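Home | Guides | Set-Up | Downloads | Contact

Print this page | E-mail this page

Kouris Desk Scale - Home Set-Up Guide
Part 4: Leveling, warming up and your first zero

OK, so the scale is out of the box and the battery door is on (if it isn't, go back to Part 3, I'll wait). I've set up a lot of these now, my own and other people's, and this is the part where folks get impatient and then write to me about numbers that won't sit still. Give it half an hour and you'll be weighing tea, beads, yeast or whatever you bought it for!

Before you start, keep the Pralum adapter handy if you plan to run off the wall. Batteries are fine for kitchen use, but I like the adapter for anything under a gram.

1. Pick your spot. You want a table that doesn't wobble, away from the fridge, the washer and any heating vent. I tried mine on top of a bookcase for a while and it jumped every time a truck went by.

2. Turn all 4 feet clockwise until they stop, then back each one out a single full turn. Now you have some room to go up or down.

3. Look at the bubble on the back left corner. If it's off to one side, that side is too high. Turn one foot at a time, a little bit, and let the bubble settle before you touch another. I always want to turn two at once and I always regret it.

CAUTION: Don't press on the pan while you're turning the feet. The sensor underneath can be bent by a good hard push, and that isn't covered.

4. Plug in, press ON, and walk away for 12 minutes. The display will count up and down by itself for a bit - leave it alone.

5. With nothing on the pan, press and hold ZERO for three seconds. You'll see four dashes and then 0.00. If you get "Lo" on a fresh set of batteries, take them out and put them back in. One of mine needed that twice.

6. Put the brass check weight in the middle of the pan. Use the little tweezers, please, since finger grease adds up over the years. Write down the reading on the card inside the back cover.
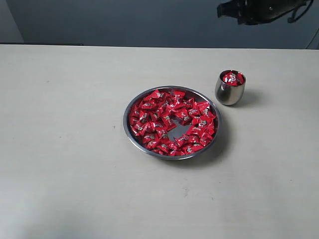 Hina Sethi wrote in to say that her reading crept upward for ten minutes after step 6, and that it quit as soon as she moved the scale out from under the ceiling fan. I had a fan on my list of things to mention and left it out of the last version, so thank you, Hina.

NOTE: A drift of one or two in the last digit is normal. If yours is off by more than that, do steps 3 through 5 over before you go near the calibration menu. It's on page 11 and it's easy to make things worse in there (ask me how I know).

7. Slide the Detero cover on when you're done. It only fits one way, with the notch toward the display. Don't store anything on top of it, even something light.

Next: Part 5, Changing units and counting small parts

Last updated: Friday, December 28, 2007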